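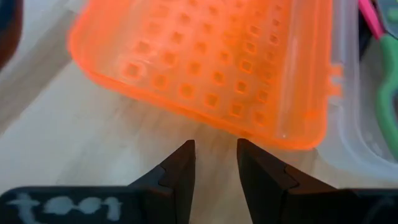

An orange case or tray with a perforated panel on a light tabletop.

Home | About Us | News | Locations | Careers | Contact

Press Releases / Retail / School and Office

Hennessy to Open Fourth Store in Evine, Bringing School and Office Supplies Back to the Town Center

EVINE, 7 Oct 2025 – Hennessy, the regional retailer of school, office and home organization supplies, announced today that it has signed a long-term lease on the former Vavley department store building on Market Street in Evine. The new location will be the company's fourth and will open to the public before the end of October.

The store will occupy the ground floor of the building and will carry the full Hennessy range, including paper, notebooks, writing instruments, desk storage, filing products, mailing supplies and classroom materials. A print and copy counter will operate during all store hours. Customers will also be able to collect orders placed online or by telephone, with same-day pickup available on items held in stock.

Evine has been without a dedicated stationery store for several years. Residents have generally traveled to Wotham, where Hennessy maintains its head office and its largest store, or have relied on the limited selection available in grocery and drug stores. Requests for a location in Evine have been a regular feature of the company's annual customer survey, and local schools and small businesses were consulted during the planning of the new store.

"Evine is a town where people still do much of their shopping on foot, and we wanted to be in the center of it," the company said in a statement. "The Market Street building has the right amount of space, good access for deliveries, and a long history as a place where families in the area have come to shop."

Renovation work began over the summer. The original front windows have been restored, the entrance has been rebuilt with a level threshold, and new lighting has been installed throughout the sales floor. The upper floor, which is not part of the public store, will be used for storage and staff training.

Desk and drawer storage will be given more room in Evine than at any other Hennessy location. The department will offer trays, pencil boxes, drawer dividers and stackable containers, sold individually so that customers can put together a set to fit their own desk or shelf. Pens and pencils will likewise be available singly as well as by the box.

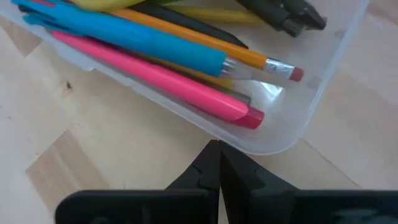
Pens and other writing instruments in a clear storage container.

The company will extend its School List Service to Evine. Under the service, participating schools submit their classroom supply lists in advance, and families may order a complete list in a single transaction for collection at the store. The service is already in use at the Wotham location. Schools wishing to take part for the spring term may register at the customer service desk once the store has opened.

Business account customers will be served from a separate counter at the rear of the building, adjacent to the parking lot. Existing account holders may use their current account numbers in Evine without further registration. Monthly invoicing, purchase order processing and local delivery will be offered on the same terms as at other Hennessy stores.

To mark the opening, the first 900 customers to make a purchase in Evine will receive a complimentary notebook. The offer is limited to one per household and may not be combined with other promotions. Gift cards issued by any Hennessy store will be accepted.

Recruitment for full-time and part-time positions is under way. Applications may be submitted in person at the Wotham store or through the Careers section of the company website. Opening hours will be posted at the Market Street entrance and on the Locations page.

About Hennessy

Hennessy is a privately owned retailer of school, office and home organization supplies, with headquarters in Wotham. The company serves households, schools and businesses through its stores, its business accounts program and its online ordering service.

Media Contact
Hennessy Corporate Communications, Wotham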